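# Usadau Sessions: Annotated Recordings of Small-Group Instrumental Music

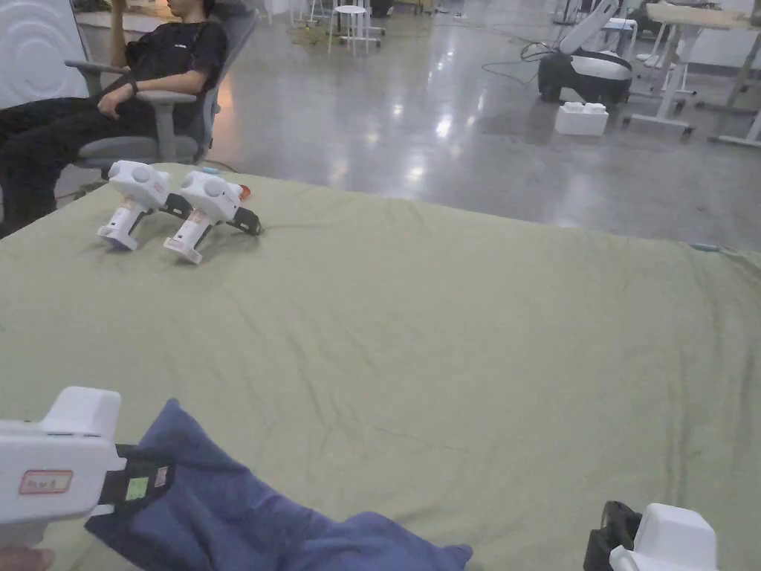 ## Overview

Usadau Sessions is a set of multitrack recordings of instrumental soul, bolero and light jazz, with note-level and section-level annotations. It contains 236 takes of 489 annotated sections. The music was played by small groups of two to five players in one room. There are no vocals apart from count-ins, which are kept at the head of each file.

The set was built for work on beat tracking, section detection and lead-instrument separation. It was not designed for genre classification. The range of styles is narrow, and a model trained on it alone will not carry over to dense or heavily produced material.

Shares: 10 | Comments: 4

## Contents

- `audio/mix/` stereo reference mixes, 48 kHz, 24-bit WAV
- `audio/stems/` one mono file per microphone or direct line
- `annotations/beats/` beat and downbeat times in seconds
- `annotations/sections/` section start, section end, label
- `annotations/lead/` the instrument carrying the melody, per section
- `charts/` lead sheets as MusicXML, where a chart was used
- `meta/takes.csv` one row per take
- `meta/players.csv` one row per player, with instrument and seat position

There are 645 stem files. Stems are aligned to the mix at sample zero, so no offset is needed. File names follow the pattern `take_player_source.wav`. A player with two sources, such as an electric piano recorded both direct and through an amplifier, has two files.

## Recording

All takes were recorded at Camacho, a rehearsal room with a low ceiling and a short decay. Refugio Cuautle engineered the sessions. Players sat in a half circle and heard each other directly, without headphones, except on takes marked `click=yes`. On those takes the click was sent to the drummer only.

Bleed between microphones is present on nearly every acoustic stem. Flute and alto flute are the worst affected, as the microphone sits well off the instrument and the drums are across the room. Users who need isolated signals should filter on `bleed=low`. That column was set by ear and has three values: `low`, `mid`, `high`.

No noise reduction was applied to the stems. The reference mixes have light equalization and a bus compressor. They were not mastered, and levels differ between takes.

## Annotation

Beats were tapped by hand and then corrected against the waveform. Iraís Zepeda and Higinio Gallegos each annotated the full set. Where their beat times differed by more than 40 ms, Asanka Amarasinghe made the final choice. Both original passes are included under `annotations/raw/`.

Section labels are `intro`, `head`, `solo`, `bridge`, `vamp` and `out`. A vamp that runs under a solo is labeled `solo`. A repeated head is labeled `head` each time, with no numbering.

Lead labels name a single instrument. When two instruments state the melody in unison or in thirds, the upper voice is used and the flag `shared=1` is set. Traded fours are treated as one section with `lead=trade`.

## Splits

The file `meta/splits.csv` assigns each take to `train`, `dev` or `test`. All takes of one tune are in the same split. Players are not separated by split. Hermenegildo Valdovinos plays bass in all three, so results on bass stems should be read with that in mind.

## Known issues

- Several takes of "Pelura" start with the first beat clipped. The beat file gives the intended time, which is negative.
- The vibraphone motor is audible on the overheads during quiet passages.
- Tempo values in `takes.csv` are medians. Rubato introductions are left out of the calculation.
- Charts for "Stivitia" are written in E flat, but the group played it in F. The charts were left as used.
- Some player rows have no seat position. These sessions predate the seating log.

## Changes

Version 1.2, November: corrected downbeats in the 6/8 takes, added the `shared` flag, removed duplicate room stems.

Version 1.1: added raw annotation passes and lead sheets.

## Use and permissions

Audio and annotations may be used for research and teaching. The players have agreed to this use. Release of the takes as music, whole or in part, needs written permission from the players on the take. Excerpts of up to 30 seconds may be posted with a paper or talk. Please name the version number in any published result.

Report annotation errors with the take ID, the time in seconds, and the value you believe is correct.

Shares: 10 | Comments: 4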